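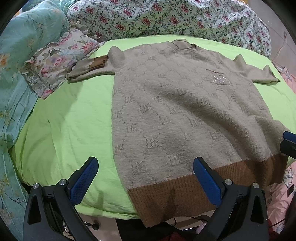
연두색 침대 시트 위에 펼쳐 놓은 베이지 톤 스웨터.

얀카 치에르니(Janka Čierny) 박사의 연구실은 클랄스테드(Clalstead) 대학 화학관 맨 위층에 있다. 창가 쪽 실험대에는 반응 용기가 늘어서 있고, 안쪽 벽에는 시료 번호를 적은 종이가 빽빽하게 붙어 있다. 치에르니 박사가 이끄는 혼방 섬유 분리 연구 과제 '놀로프(Nollov)'는 지난 3월 드로루라(Drorura) 재단의 장기 지원 대상으로 선정되었다. 지원 기간은 5년이다.

과제의 목표는 면과 폴리에스터가 섞인 직물에서 폴리에스터만 골라 분해하고, 면은 섬유 상태로 회수하는 것이다. 치에르니 박사는 이 문제를 대학원생 때부터 다뤘다고 했다. "처음에는 촉매만 보고 있었습니다. 에스터 결합을 끊는 아연 착물을 만들었고, 순수한 폴리에스터 필름에서는 결과가 괜찮았어요. 그런데 실제 옷감을 넣으니 반응이 거의 멈췄습니다. 그때부터 옷감에 무엇이 들어 있는지를 공부하게 됐습니다."

반응을 막은 것은 염료와 가공제였다. 시중의 옷감에는 염료 외에도 유연제, 발수제, 대전 방지제가 남아 있는 경우가 많다. 이 가운데 일부는 금속 중심에 달라붙어 촉매를 못 쓰게 만든다. 연구팀은 리간드의 부피를 키워 금속 주변을 가리는 방법을 썼다. 너무 많이 가리면 고분자 사슬도 접근하지 못한다. 적당한 크기를 찾는 데 시간이 걸렸다.

"리간드를 하나 바꿀 때마다 합성부터 다시 해야 합니다. 한 종류를 만들고 정제하는 데 2주가 걸려요. 계산으로 후보를 줄이기는 하지만, 계산에서 좋아 보이던 것이 용액에서는 바로 침전되기도 합니다. 그런 결과도 다 기록해 둡니다. 나중에 온 학생이 같은 걸 또 만들면 안 되니까요."

현재 쓰는 촉매는 메탄올 속에서 작동한다. 폴리에스터는 단량체로 풀려 용액에 녹고, 면은 고체로 남아 걸러진다. 치에르니 박사는 면의 상태를 어떻게 지키느냐가 더 어려운 부분이라고 설명했다. 온도를 올리면 반응은 빨라지지만 셀룰로스 사슬이 짧아진다. 사슬이 짧아진 면은 다시 실로 뽑기 어렵다.

"회수율만 보고하는 논문이 많습니다. 저희는 중합도를 같이 봅니다. 무게가 그대로여도 손으로 당겼을 때 부스러지면 쓸 데가 별로 없습니다."

재단 지원금은 주로 인건비와 연속 반응 장치에 들어간다. 장치는 설비 회사 카들레츠(Kadlec)와 함께 설계하고 있다. 지금까지는 작은 플라스크에서 한 번에 10g씩 처리했는데, 새 장치의 목표 처리량은 하루 900g이다. 산업 규모와는 거리가 멀다. 치에르니 박사도 그 점을 인정했다.

"공장을 짓겠다는 과제가 아닙니다. 며칠 동안 계속 돌렸을 때 촉매가 얼마나 버티는지, 용매에 무엇이 쌓이는지를 보려는 겁니다. 플라스크에서는 안 보이는 문제가 있습니다. 펌프가 보풀 때문에 막히는 것도 그중 하나고요."

보풀 문제는 예상보다 까다로웠다고 한다. 잘게 자른 직물을 메탄올에 섞으면 섬유가 엉켜 덩어리가 되고, 덩어리는 관이 꺾이는 자리에 걸린다. 카들레츠 쪽 기술자들은 관을 굵게 하자고 했고, 연구팀은 직물을 더 잘게 자르자고 했다. 잘게 자르면 회수한 면의 길이가 짧아진다. 결국 관의 모양을 바꾸고 절단 길이는 그대로 두기로 했다.

연구팀에는 합성 화학 전공자 외에 고분자 물성을 측정하는 연구원과 섬유 공학을 공부한 연구원이 있다. 치에르니 박사는 섬유 공학 쪽 인력을 뽑은 뒤로 회의가 길어졌다고 말했다. "같은 단어를 다르게 씁니다. 저희가 '순도'라고 하면 스펙트럼을 떠올리는데, 그분은 실의 굵기가 고른지를 먼저 물어봐요. 용어를 정리한 문서를 따로 만들었습니다."

엘라스테인이 섞인 옷감은 아직 과제 범위에 들어 있지 않다. 신축성 있는 옷에 흔히 쓰이는 이 섬유는 현재 조건에서 일부만 분해되고, 끈적한 잔여물을 남긴다. 금속사나 코팅된 장식이 달린 옷도 마찬가지로 제외했다. 이런 시료는 미리 손으로 골라낸다. 치에르니 박사는 과제 후반에 엘라스테인을 먼저 녹여 내는 전처리 단계를 시험할 계획이라고 했다. 용매 후보는 정해 두었지만 독성 자료를 더 검토한 뒤에 공개하겠다고 덧붙였다.

특허에 관해서도 물었다. 촉매 구조는 대학 이름으로 출원했고, 장치에 관한 권리는 카들레츠와 나눈다. 측정 자료는 재단과의 협약에 따라 논문이 나온 뒤 공개한다. "실패한 리간드 목록도 같이 올릴 생각입니다. 재단에서 요구한 것은 아니지만 다른 연구실에 필요할 것 같아서요."

연속 반응 장치의 첫 시운전은 7월 25일로 잡혀 있다. 처음에는 직물을 넣지 않고 용매만 순환시키면서 누출 여부와 온도 분포를 확인한다. 직물을 넣는 시점은 그 결과를 보고 정한다.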